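Materials Around Us: Looking Through Things
A Dorneck Learning Page for Young Readers

Some materials let light pass through them. We call these materials transparent. Window glass is transparent, and so are many kinds of plastic. People have made glass for well over 3,000 years.

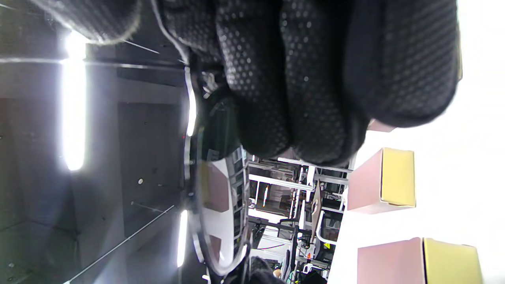 A clear, round plastic lid held in a gloved hand.

A curved piece of clear plastic can bend light. When light bends, the shapes behind the plastic may look stretched or crooked.

Other materials let only part of the light through. Sunglasses have dark lenses - these soften bright light before it reaches the eyes. Even with sunglasses on, you must never look straight at the sun.

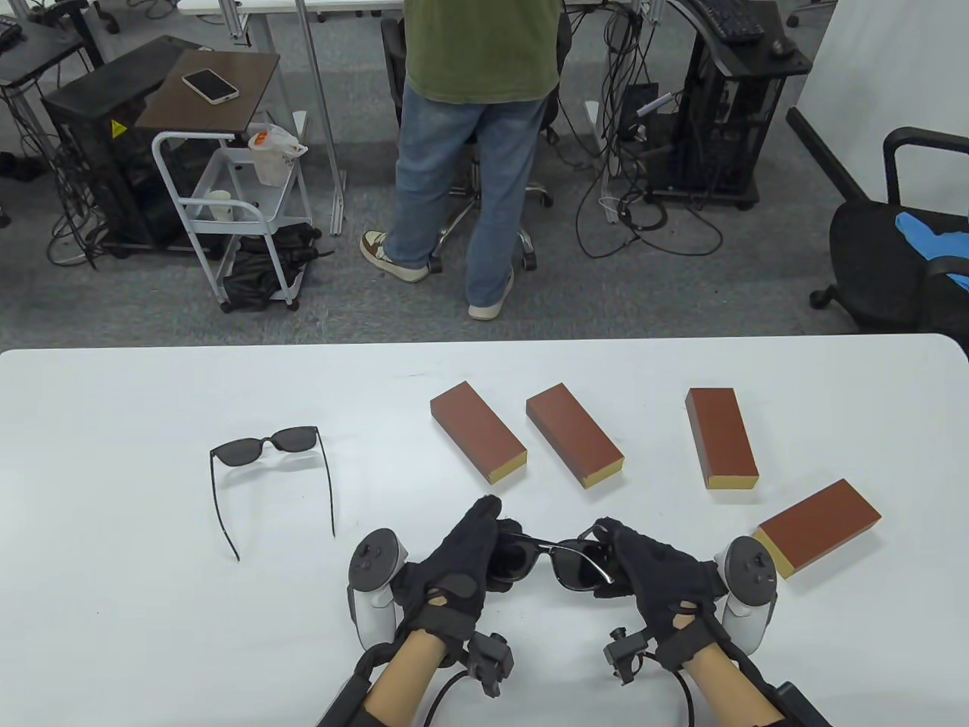
Materials That Block Light

Wood does not let light through. We call it opaque. An opaque object makes a dark shadow when light shines on it.
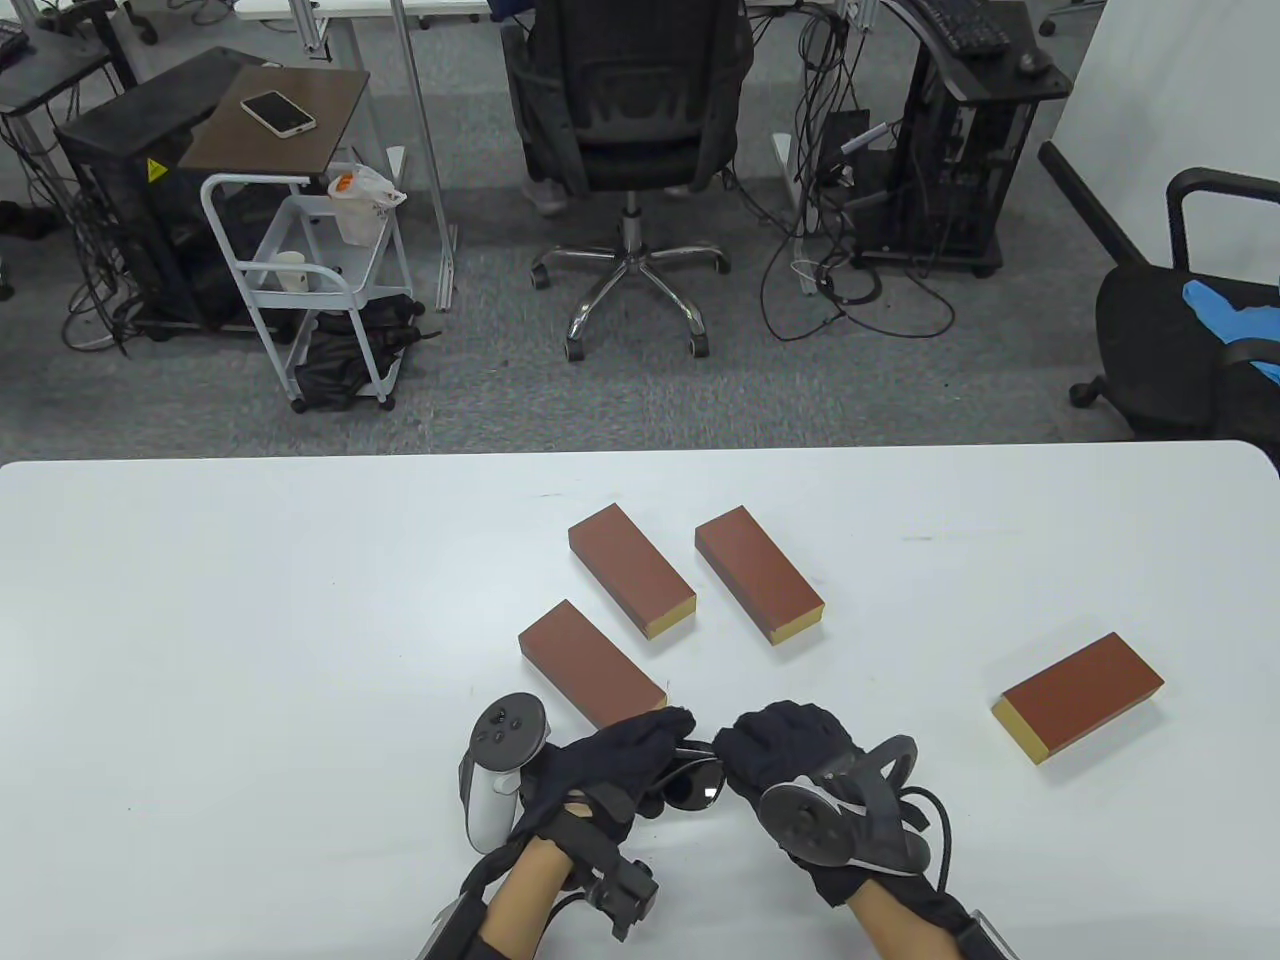 Opaque materials are useful when we want shade or privacy. Doors, walls and curtains are often made from them. The blocks on the white table, with their reddish-brown tops, hide whatever part of the table is under them. Try placing a book over a drawing at home - the drawing disappears from view until the book is lifted.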